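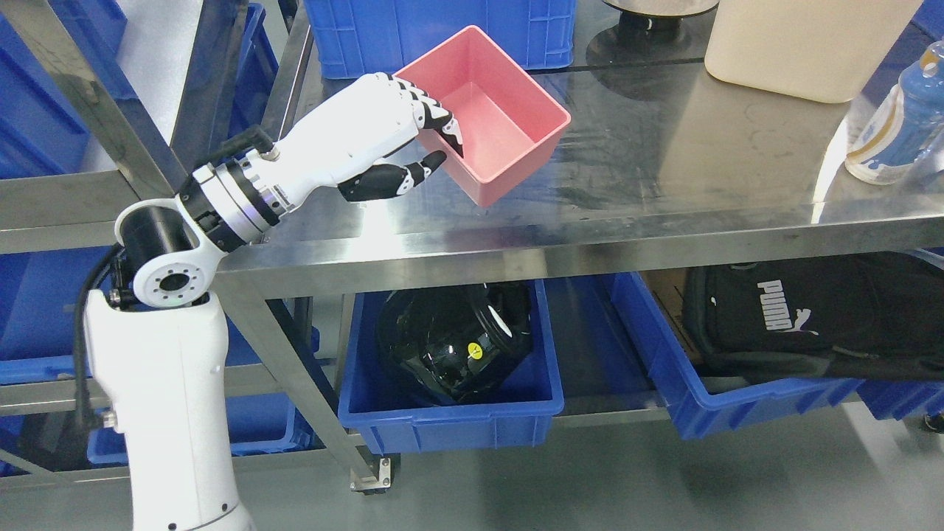
What is a back-cover blurb supposed to do? Mostly it gets you to the register before you've read page one.

That was the starting point for our project in Book Publishing and Its Readers, turned in Friday, July 2, 2021. We collected 383 blurbs from road novels and wilderness novels in the used-book shop on Bulter Street and read every one of them, which I do not recommend as a summer activity.

Reinaldo Magalhães did the coding by publisher. I did it by adjective. We compared notes after each shelf and disagreed about whether "haunting" is a mood or a sales technique.

The worst offender was Zurkeo Press, which used "unforgettable" on 36 covers, two of them for the same novel in different printings. Amaral House preferred to give away the ending. Its blurb for Alla, a quiet book about a woman walking home across Nebraska, reveals her brother's death in the second sentence. The author saves it for chapter 5.

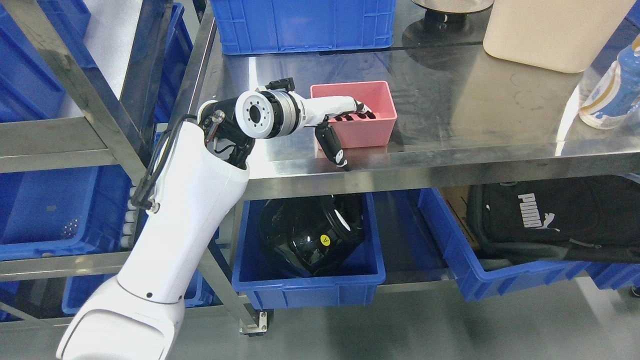

Figure 2. Hand and pink bin at the steel table.

We also asked classmates to match blurbs to opening pages. They did badly, and so did I when I tried it cold, having already read all of them. The plain blurbs were easiest to place. The ones that promised a journey "of the body and the soul" could have gone with anything, including a cookbook Reinaldo slipped into the pile.

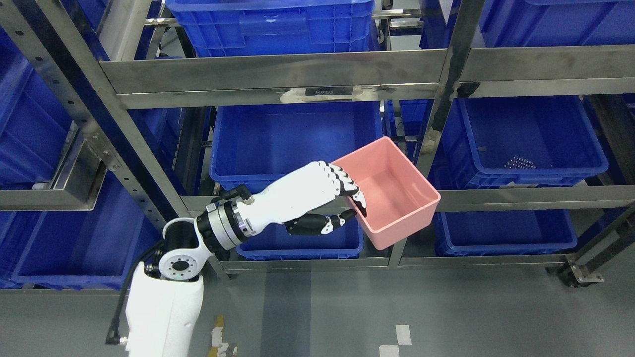
He says the cookbook was a control. I have left it in the results under protest - it scored better than Alla. If we did this again, we would start with the older hardcovers, where the flap copy runs longer and the writer sometimes seems to have read the book.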